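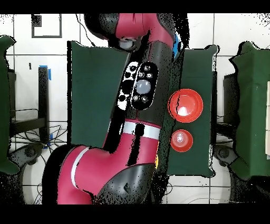 2018-09-14

Home late, feet hurt, and I still smell like the lab. I told myself I'd keep this diary going through the whole project course, so two weeks of nothing and now a long one!

We finally got a full afternoon with the arm. Every other team has been fighting for the same slot, and the sign-up sheet is a joke (people write their team name in pencil and then it wanders). Our team is Hullumach, a name we picked at one in the morning and are now stuck with until December. The team on the other slot is Vallomico and they have matching shirts already. I'm trying not to care about the shirts.

The task for this first checkpoint is dishes. Pick up a bowl, put it down someplace else, pick up a cup, put it in the bowl. That's it. When they read it out in class I thought, well, that's a weekend. My mother could do it with a phone in one hand and a toddler on her hip. We've been at it since the first week of class and I have a whole new respect for anybody who has ever set a table.

So, today. We spent the first 45 minutes on calibration, because whoever had it before us left the camera offsets set for their own thing and didn't write it in the log. I was pretty mad about that. Then I found out I had done the same thing on Tuesday, so I let it go and quietly fixed the log.

After that we ran the cup. The cup is worse than the bowl. With the bowl you can come in over the rim and you've got a lot of room to be wrong. With the cup, if you're off by a little you tip it, and then it rolls, and then somebody has to crawl around after it. I was the crawler today. My jeans have floor on them.

Red on red was a dumb choice by the way, and it was mine. I bought the dishes. I figured red on green would be easy for the color filter to find, and it is, it finds them great. It also finds the arm great! The arm is red! Every time it swings over the mat our code decides there's an enormous bowl coming in from above and tries to go pick itself up. I laughed until I had to sit down. Then we lost an hour to it. We ended up ignoring anything that moves with the joints, kind of a hack, and I need to write it up properly before the checkpoint or we'll get asked about it and all stare at our shoes.

Score for the day, since I promised to write these down: 92 tries in total, counting the bad ones where it stopped before it ever got going. Some 45 of those were good picks, I lost track of the exact number during the giant bowl business. The best streak was 8 in a row on the bowl and I may have yelled. The person at the next bench did not enjoy it.

Things I want to remember for Monday:
Slow the last bit of the approach way down. It looks silly but it works.
Check the log FIRST.
Bring something soft to kneel on.
Ask if we can switch the order, cup first, while we're all still awake.

The other thing is the Hägglund room. We might get moved there in October if the class gets split, and I really don't want to go. It's smaller, it's on the far side of campus, and you have to carry everything over yourself. I like our room. I know which outlet is dead and where the good chair is.

We got dinner at Bullier after, the whole team, at the big table in back. Nobody talked about the arm for maybe ten minutes and then I picked up my water glass and set it down in my empty soup bowl and everybody groaned. We were there until they started putting chairs up. There's a plan now, on a napkin, for who does what next week. I got the write-up and the grip settings. I wanted the grip settings — I did not want the write-up — but I bought the red dishes so I guess I've earned it.

Laundry tomorrow. Stats homework too, 3 problems left and I haven't looked at the last one. Going to bed.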